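Prorine – corpus de notices de montage en français

Version du 5 mars 2025. Mainteneur : Valentin Moser.

Prorine rassemble 1 867 notices de montage de meubles, d'étagères et d'abris de jardin, transcrites, découpées en étapes et alignées quand une version allemande existait. Le projet est né d'une commode Holzer et d'un dimanche perdu. La commode tient toujours, un tiroir en moins.

Contenu

notices/ : un fichier texte par notice, UTF-8, une étape par ligne
paires/ : 317 notices alignées français-allemand
rejets/ : 53 notices que personne n'a su remettre dans l'ordre, fabricant compris
lexique.tsv : les noms donnés à la clé six pans, avec leurs variantes fautives

Provenance

Les textes viennent des archives papier de Hukgate, numérisées puis corrigées à la main. La reconnaissance de caractères lisait « vis » comme « vie », ce qui donnait des phrases du genre « serrer la vie sans forcer ». Elles ont été corrigées, à regret. Les mentions légales ont été retirées, sauf lorsqu'elles occupaient plus de place que le montage.

Annotations

Chaque étape porte un verbe principal, une liste de pièces et un indice de clarté de 1 à 5. Le 5 existe en théorie. Les désaccords entre annotateurs sont conservés dans la colonne « litige ». Prière de ne pas les trancher par courriel.

Limites connues

Les notices Treltine sont surreprésentées. Leur traducteur tutoyait le client une page sur deux et ce trait déteint sur tout modèle entraîné sans filtrage. Les schémas ne sont pas fournis, or 136 notices y renvoient à chaque étape (« voir fig. »). Bon courage.

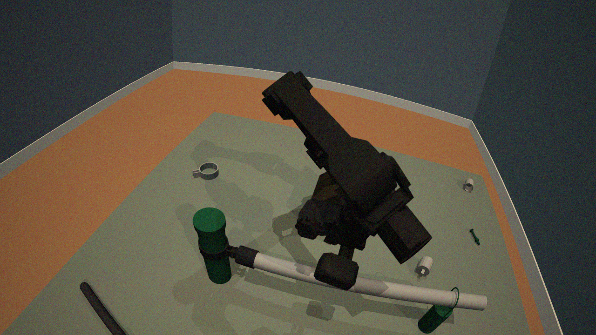

Fig. 1 – Bras noir au-dessus d'un sol vert sauge, image de synthèse.

Utilisation

Le séparateur est la tabulation. Ouvrir lexique.tsv dans un tableur transforme certaines références de pièces en dates de février ; le fichier d'origine n'y est pour rien.

Licence

Usage libre pour la recherche, avec mention du nom du corpus. Les corrections sont bienvenues, une notice par envoi, nom du fichier en objet.

À faire

– reprendre les accents des notices de lits superposés
– aligner les abris de jardin
– retrouver la page 4 de la commode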